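Ramside Community Help > Home & Kitchen > Surfaces and Counters

Tiled kitchen table – how do I clean the grout and should I seal it?

Asked by Debora Lombardi
6/28/24
3 answers

I have a kitchen table with a ceramic tile top, light gray-white squares, with narrow grout lines. I bought it secondhand from a couple in Greco who had it in a sunroom. The frame is solid and I have no complaints about that. The tiles are the problem. They look scuffed no matter what I do, and the grout has gone darker where people sit.

So far I have tried dish soap and warm water, then a spray cleaner called Flulero that was under the sink when I moved in. The spray left a film that I had to wipe off twice. I also tried a melamine sponge on one corner and it took off some gray marks but not all of them.

We eat at this table every day and I also mix dough and batter on it, so I don't want to put anything on it that isn't safe around food. I don't have another work surface big enough. 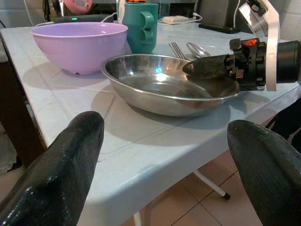 Metal dishes are my main suspect for the marks. We switched from stoneware to stainless steel a while back, and they get slid around a lot, by me as much as anyone. The table was like this at the time, with the steel plate in the middle, the fork and spoon behind it, and my lilac mixing bowl over on the left with the teal mug. The plastic bowl has never left a mark that I know of. The bottom of the mug is a bit rough, so that could be part of it too.

My questions are:

Are the gray marks scratches in the glaze or metal that has rubbed off onto it?

Is there a way to clean the grout without taking it out?

Should I seal it afterward, and if so, does the sealer go on the tiles or only on the lines?

I would also like to know if placemats are enough or if I need a full cloth. I don't like tablecloths very much. I'd rather not spend a lot, the table itself only cost me $55.

Answer 1
Marked as helpful by the asker

Arnout Willems
Member, 300 answers

The marks are most likely metal transfer. Glaze is harder than stainless steel, so when you drag a plate across it the plate loses a little metal and the tile keeps it. It looks like a pencil line. A real scratch will catch a fingernail and a metal mark won't. Try that first on a few of the worst ones.

For metal marks, use a powder or cream cleanser that contains oxalic acid. Check the label, not all of them have it. Wet the tile, put on a small amount, leave it for a minute and rub with a damp cloth in small circles. Wear gloves. Rinse it well, then wash with dish soap and rinse again. Do one tile in a back corner before you do the whole top. If the glaze looks dull after it dries, stop there.

Keep that cleanser off the grout as much as you can. Acid will wear down cement grout if you leave it sitting.

For the grout:

Wipe the table down and let it dry.
Mix baking soda and water to a thick paste.
Put it on the lines with an old toothbrush and leave it 11 minutes or so while you do something else. The exact time doesn't matter.
Scrub along the line, not across it.
Wipe up the paste with a wet cloth, changing the water when it gets cloudy.

The grout will look darker while it is wet, so judge it the next day. If it is still dark where people sit, that is grease and you can go over it again with oxygen bleach powder dissolved in hot water. Don't mix that with anything else and don't use it on the same day as the acid cleanser.

Sealing – yes, but only the lines. Glazed tile doesn't take sealer and you end up with a sticky haze. Get a penetrating grout sealer, and read the label to see that it is OK for food areas once cured. Put it on with a small brush, wipe the extra off the tiles within a few minutes, and keep the table out of use for as long as the bottle says. I did our counter last September and water still beads on it.

Even with sealer I wouldn't knead directly on it. Flour and egg get down in the lines. Put a board or a silicone mat down.

Placemats are fine. Pick ones with some grip on the back. For the mug, rub the bottom ring with fine wet sandpaper until it feels smooth.

Comment from Debora Lombardi:
Thank you. I did the fingernail test and nothing catches except one chip near the edge that was there when I bought it. I will look for the cleanser this weekend. Do I need to seal the outside edge too, where the front tiles round over?

Reply from Arnout Willems:
If there is grout along there, yes. Same brush.

Answer 2

rurkano_tile

just regrout it. takes an afternoon. a grout saw is cheap and you can go with a darker gray so it never shows again. I have cleaned old grout maybe 1,000 times and it always goes back to how it was

Answer 3

Guest

I had a table like that and we used vinegar on it for years with no trouble that I noticed. The grout did get crumbly in a few spots later on but it was an old table. A piece of clear vinyl cut to size works too, you can buy it off the roll at fabric stores. It does get wavy if you put a hot pan on it.

3 people found this page useful
Related: Removing water rings from a wood table | Is epoxy grout worth it | Stainless plates with rainbow stains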